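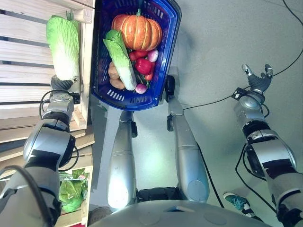
6 min read

Picking robots and the order room: a student project report

Our course asked us to find a workplace in the middle of a change and report on how the people there were dealing with it. We chose the order room at Harkska, a produce wholesaler that also packs baskets for homes and small restaurants. Since January, part of the picking there has been done by a two-armed robot the staff call Osov, after the name on its paperwork. We spent seven shifts in the room and talked to the pickers, the shift leads and the person who handles the schedule.

The job before

An order used to be one person's job from start to end. The picker took a slip, walked the crates, filled a basket and left it at the packing bench. On a normal shift the room handled roughly 70 baskets. Pickers told us the walking was the tiring part, along with bending to the low crates, where the heavy vegetables are kept. What they liked was setting their own pace and deciding what was good enough to send out.

Most of the skill was in that second part. A napa cabbage can look fine from the top and be soft at the base. Experienced pickers check it with a thumb while they lift it, and most of them could not say when they had learned to do this.

The job now

The robot carries the basket in front of it on two clamps and works the crates with its arms. One arm has a gripper and the other has a hand with several fingers. In the order we followed most closely, the basket already held a pumpkin, potatoes, tomatoes, radishes and a cabbage, and the gripper had a second cabbage by its white base. Leafy items in plastic bags are kept in the same crates as loose ones, and the staff said the bags give it more trouble than anything else on the list.

A person stays close by on every order. This was first described as a training measure, but by our last visit it had become a regular post called "floor partner." The floor partner reads the slip, watches the pick, swaps out anything bruised and stops the robot when it needs stopping. Three of the six pickers on the day shift now rotate through the post. The others still pick by hand, mainly the restaurant orders, which are larger and change at the last minute.

What the staff told us

Opinions were more mixed than we expected. Two of the older pickers said their backs felt better and they would not want to go back. One of the younger ones said standing and watching was harder than walking, and that the shift felt longer. Several people brought up the order in which the robot packs. A person puts heavy things at the bottom without thinking about it. For the robot this has to be set up, and the floor partners often rearrange a basket by hand before it goes to the bench – a step that is not in the written procedure and is not counted in anyone's time.

Pay came up in every interview. Floor partners get the same hourly rate as pickers. Some thought this was fair, and some said they were now responsible for a machine as well as an order and should be paid for both. The company told us the rate would be reviewed. It did not give us a month.

No one has lost a job so far. Two people who left during the spring were not replaced, and the remaining staff had noticed.

Our numbers

The company let us look at the log for 568 orders picked by the robot with a floor partner. We had planned to compare error rates with hand-picked orders, but the older records, kept in a program called Grultano, only show customer complaints, while the new ones list every swap the floor partner makes. These are different things and we decided against putting them in one table. A group that wants to continue this work should ask for matching records before starting.

Limits

We only visited one site, and only on day shifts. The night crew works with a different floor partner system that we heard about but did not see. We also asked to visit Geagea, a smaller packer across town that tried a similar robot and returned it, and did not get an answer in time for this report.

What we would recommend

The rearranging of baskets should be written into the procedure and given time on the schedule. The floor partner post should be limited to half a shift, as the pickers themselves suggested. New hires should still spend their first weeks picking by hand – the people who catch a bad cabbage in the robot's basket are the ones who have handled a lot of cabbage.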